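Notes pour l'intervention « Le panier sur la table »
Atelier Vemura, 24 février 2022
Durée : 30 minutes, questions comprises

Ouverture

Attendre que tout le monde soit assis, puis demander qui garde ses fruits au frigo. Laisser lever les mains, ne pas commenter tout de suite !

Dire ensuite pourquoi j'aime tant ce sujet : un panier, c'est l'objet le plus simple de la cuisine, et pourtant on l'achète presque toujours en dernier, en vitesse, dans la mauvaise taille. Moi la première (raconter le saladier de Lagman, énorme, magnifique, dans lequel les pêches du fond étaient écrasées au bout de 2 jours).

Enchaîner sur le contraste des couleurs. Une banane bien jaune, un plateau blanc, un tressage brun très foncé, et on a déjà envie de manger un fruit. Prendre le temps, c'est mon moment préféré.

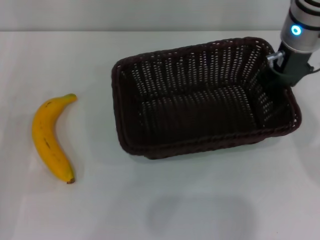 La forme d'abord

Rectangulaire ou rond ? Je défends le rectangle avec passion. Il se cale contre le mur, il se range sur une étagère, et les bananes y trouvent leur place dans la longueur. Le rond, je le garde pour les noix et les clémentines.

Parler des bords légèrement évasés : on voit ce qu'il y a dedans, on attrape sans fouiller. Faire circuler les deux paniers Hestex, le haut et le bas, et laisser les gens plonger la main dedans.

Hauteur : une seule couche de fruits, deux au grand maximum. Au-delà, on oublie ceux du dessous (tout le monde va rire, tout le monde a connu la poire du fond). 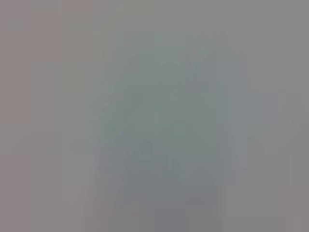 Donc, une couche. Si la famille est grande, deux petits paniers valent mieux qu'un gros, et on peut en mettre un près de la porte pour les goûters. Rappeler que les bananes font mûrir leurs voisines : très pratique pour un avocat trop dur, beaucoup moins pour des poires déjà à point.

Passer au tressage. Les petits jours entre les brins laissent circuler l'air, et ils sont jolis quand la lumière passe au travers ! Rotin, osier, brins synthétiques : tout se défend. Le synthétique se rince à l'eau tiède, une brosse douce dans les creux, et on le retourne sur un torchon. L'osier naturel préfère un chiffon à peine humide.

Insister sur le bord. C'est par là qu'on saisit le panier, c'est là qu'il s'use, et c'est ce que je regarde en premier dans un magasin. Un bord torsadé comme une corde, bien épais, avec un brin plus clair, orangé, qui pointe entre les brins bruns, je craque à chaque fois.
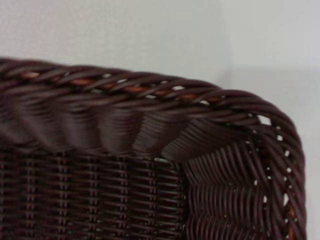

Montrer le geste du pouce : on fait tout le tour du bord, lentement, en cherchant ce qui accroche. Les angles méritent un deuxième passage. Un brin qui dépasse se rentre avec une aiguille à laine, surtout ne pas tirer dessus.

Si on me demande les prix, ne pas m'étendre, renvoyer à la feuille Eltier posée à l'entrée.

Exercice avec la salle : chacun dessine sa table de cuisine et y place son panier. Cinq minutes. Passer entre les rangs.

Annoncer la séance d'avril sur les boîtes à pain, puis prendre les questions. Récupérer les deux paniers avant que les gens partent.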